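The Long Way Around Plidgate

By Kevser Çetinkaya

The first thing a co-driver learns is to be sick quietly. The second is to read while being sick, because the notes don't stop for anyone's breakfast, and neither does Gönül Yaman.

I had been offered the left-hand seat of her car for a shakedown day in the hills above Plidgate, on the understanding that I would write something nice about hill climbs and touch nothing. She has been racing up hills for most of her adult life. Down them she drives a rental van, very slowly, with the radio on.

A hill climb is motorsport with the crowd-pleasing parts taken out. There is one car on the road at a time. There is no overtaking, no pit stop and no champagne that I could locate. You start at the bottom, you finish at the top, and a clock decides whether you are a hero or a person who has spent the grocery money on tires. The Plidgate course takes Yaman a little under 3 minutes. She spends the rest of the day in a folding chair.

"People ask if it's boring," she said from the chair. "I tell them golf is right over there."

Her car started life as a small family hatchback called an Eren, a model bought mostly by people who wanted to stop thinking about cars. The back seats went first, then the carpet, then the heater, which she regrets every spring. It makes 355 horsepower now, in a body that was designed to carry a stroller and a bag of potting soil. The glove box still works. She keeps crackers in it.

The engine was built by Brirnimer, a two-man shop that answers the phone on alternate mornings and considers email a fad. The gearbox is from Rondisov and makes a noise like a drawer of spoons thrown down a stairwell. I asked whether that was normal. Yaman listened to it with her head on one side and said it was normal for a Rondisov.

What surprised me was how much of the job happens away from the car. In the weeks before an event she runs the course in her head, with her eyes shut, in real time, working her hands and feet. She does this in the spare room with a stopwatch on her knee, and her family has learned to knock. If her imaginary run is more than a second off her real one, she figures she has forgotten a corner and goes back to look for it. Last season she misplaced an entire left-hander and found it again two days before the event.

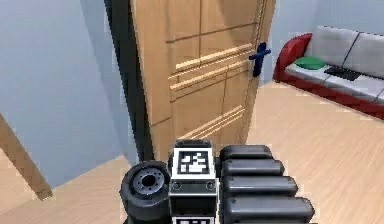
A paneled door, partly open, in a computer rendering.

There are 35 corners at Plidgate by the official map and more by Yaman's count, as she refuses to accept that the kink by the water tower is a straight. Several have names. Mother-in-Law comes up sooner than you expect. The Dentist is a tight right over a drain cover, and you brace for it long before it arrives. The last one, Church, is taken flat out by the brave and by people whose brakes have already quit.

My own run began badly, with my helmet on crooked and my left foot searching for a brake pedal that belonged to somebody else. Yaman gave me a card of notes to call out. I got as far as "sixty, left, tightens" and then we were in it, and it did tighten, and after that I mainly contributed vowels. She drove the rest from memory. I believe she would have preferred to do so from the start.

The odd part is how tidy it felt. I had expected wrestling. What I got was a woman with her hands quite low on the wheel, making small corrections, breathing out before each braking point as if blowing on soup. The violence was all going on outside: gravel under the floor, hedges going by in one long green smear, the spoons in their stairwell. Somewhere past The Dentist she reached over and closed the glove box.

At the top you park on the grass with everyone else and wait until the whole class has come up. Here the sport becomes a kind of picnic. Men who had been glaring at each other's rear wings at breakfast were sharing a thermos. A teenager with a car half the price of Yaman's wheels told her she was braking too early for Church, and she wrote it down.

I asked what a season costs, and she looked off toward the valley for a while. Entry at Plidgate is $60, she said, and she'd rather I stuck with that figure, as her husband reads the magazine.

The first round proper is on 26th May. The forecast is for drizzle, which suits her, and the heater is still in a box in the garage. She has asked whether I would like to come along and call the notes again. She has also asked whether I might do it from the parking lot.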